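航空旅客行李延误处理流程的调查与改进建议
课程专题报告

作者:Tsung-han Lam
指导:航空运输管理课程组

一、选题的原因

我在去年的八月第一次坐转机的航班,从Brorka出发,在Trilholm换飞机。到达以后我的行李没有到。柜台的工作人员很客气,给我一张表格,让我填写箱子的颜色和大小,然后告诉我等电话。我等了3天。在这3天里面,我打了很多次电话,每一次接电话的人都要我重新说一遍全部的情况。

这个经验使我对行李延误的处理产生了兴趣。一般的旅客比较注意机票的价格、座位和餐食,对行李系统知道得很少。可是行李一旦出了问题,旅客对航空公司的全部印象就会改变。所以我把这个题目作为本学期的专题。中文不是我的母语,报告里面如果有表达不自然的地方,请老师和同学指正。

二、研究的范围和方法

本报告只讨论“延误”的行李,也就是最后找到并且送还给旅客的行李。完全遗失和损坏的行李涉及赔偿的法律问题,不在本报告的范围以内。

研究对象是Onu航空。这是一家规模不大的区域航空公司,以Trilholm机场为中转的基地,飞行的航线以短程为主。它的行李查询工作委托给地面服务公司Zetex办理。选择这家公司有两个理由:第一,它的中转旅客比例比较高,转机的行李比直飞的行李容易延误;第二,Zetex的查询部门同意让我进入办公室观察,并且接受访问。

我使用的方法有两种。第一种是问卷。我在学校的国际学生中间发放问卷,对象是坐过Onu航空并且发生过行李延误的人,最后收回有效的问卷88份。第二种是访问。我访问了Zetex的查询人员和行李分拣的班长,一共10位,每次访问的时间不到一个小时。受访的人要求不写出姓名,所以本报告用职务来称呼他们。

三、目前的处理流程

根据访问的内容,我把目前的流程整理如下。

旅客在行李转盘没有等到行李,先到查询柜台报告。查询人员核对登机证和行李牌的号码,把资料输入系统,然后打印一份报告书给旅客。报告书上面有一个案件编号。以后旅客打电话的时候,需要提供这个编号。

资料输入以后,系统会和其他机场登记的“多出来的行李”进行比对。如果行李牌还在箱子上面,比对通常很快。如果行李牌掉了,就要依靠箱子的外观来比对,例如颜色、材料、有没有轮子、品牌是什么。这个时候,旅客当初填写的描述就非常重要。

找到行李以后,最早的一班有空位的飞机把它运回来。Zetex再安排送货的车辆,送到旅客的地址。Trilholm的送货车每天出发两次,上午一次,傍晚一次。错过傍晚那一次的行李,就要等到第二天。

四、调查的结果

(一)等待的时间本身和满意程度的关系,没有我预想的那么强。有些受访的同学等了比较久,但是评价仍然不错,因为中间有人主动打电话告诉他们行李在什么地方。相反,有些同学当天晚上就拿到行李,却给了很低的评价。他们在意见栏里写的最多的是“不知道发生什么事情”。

(二)重复说明情况是最常见的抱怨。我本来以为这是系统的问题,后来在访问中了解到,系统里面其实有完整的记录。但是电话中心和机场查询柜台使用的画面不一样,电话中心的人员看不到柜台写的备注,只好重新询问。

(三)外观描述的质量不好。旅客在很累的时候填表,往往只写“黑色箱子”。一位查询人员对我说,仓库里面一半以上都是黑色箱子,这样写和没有写差不多。表格上有一栏是“箱内特别的物品”,大部分的旅客空着不填。可是在行李牌脱落的情况下,这一栏常常是最后可以确认的根据。

(四)转机时间太短是延误的主要原因之一。Onu航空在Trilholm规定的最短转机时间,对旅客来说是够的,对行李就比较紧张。分拣班长说,前一班飞机如果晚到16分钟以上,行李赶上下一班的机会就明显减少,尤其是两架飞机停在不同的航站楼的时候。

五、改进的建议

第一,统一电话中心和柜台的画面,至少让电话中心可以读到备注。这个建议的费用应该不高,资料已经存在,只是没有显示。

第二,把主动通知变成固定的步骤。即使没有找到行李,也应该在每天固定的时间发一条短信,说明目前查询到哪里。内容可以很短。从问卷的结果来看,旅客需要的是有人在处理的感觉。

第三,修改表格。现在“箱内特别的物品”这一栏放在第二页的最下面,字也很小。我建议移到第一页,并且写几个提示,比如收纳盒、鞋子的颜色、书的名字、礼物的包装。普通的小东西也可以帮助辨认,不一定要贵重。
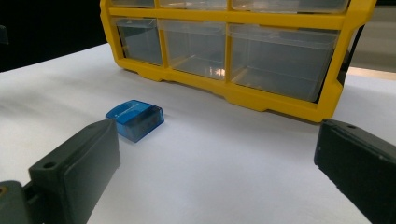 图1 白色桌面上的半透明蓝色小塑料盒,后方为黄色塑料抽屉收纳盒

第四,对于转机时间接近最低标准的行李,在起点站就挂上颜色不同的标签,让分拣的人员优先处理。分拣班长对这个建议有保留。他认为如果太多行李都挂优先的标签,就等于没有优先。所以标签的使用条件必须限制得很严格,具体的条件需要用实际的航班资料来计算,我目前没有得到这一部分的资料。

第五,傍晚的送货时间可以往后调整。从Brorka来的最后一班飞机到达的时候,送货车已经离开了。如果能够等这一班飞机的行李卸完再出发,就会有一部分旅客少等一个晚上。不过司机的工作时间有规定,Zetex表示需要和送货的公司再讨论。

六、研究的限制

问卷的对象都是学生,年龄和旅行的目的很接近,不能代表全部的旅客。商务旅客对于时间的要求可能更高,带小孩的家庭也会有不同的需要。另外,填写问卷的人是凭记忆回答的,等待时间的长短可能不准确。我试过请同学提供报告书来核对,但是多数人已经丢掉了。

访问也有限制。我没有得到Onu航空公司本身的回答,只收到一封说明已经转给相关部门的邮件。因此本报告关于航空公司方面的看法,都是通过Zetex的人员间接了解的。

七、心得

做这个专题以前,我以为行李延误主要是技术的问题,比如条码读不到,或者输送带坏掉。经过访问,我发现很多困难发生在部门和部门之间交接的地方。我自己的箱子就是一个例子:查询的记录显示,箱子第二天已经在Trilholm的仓库,只是地址少写了房间的号码,送货的人没有办法送,而电话中心不知道这件事。

感谢Zetex查询部门的各位在忙碌的时间接受访问,也感谢帮我修改问卷中文的同学。问卷的题目和访问的大纲放在附录一和附录二。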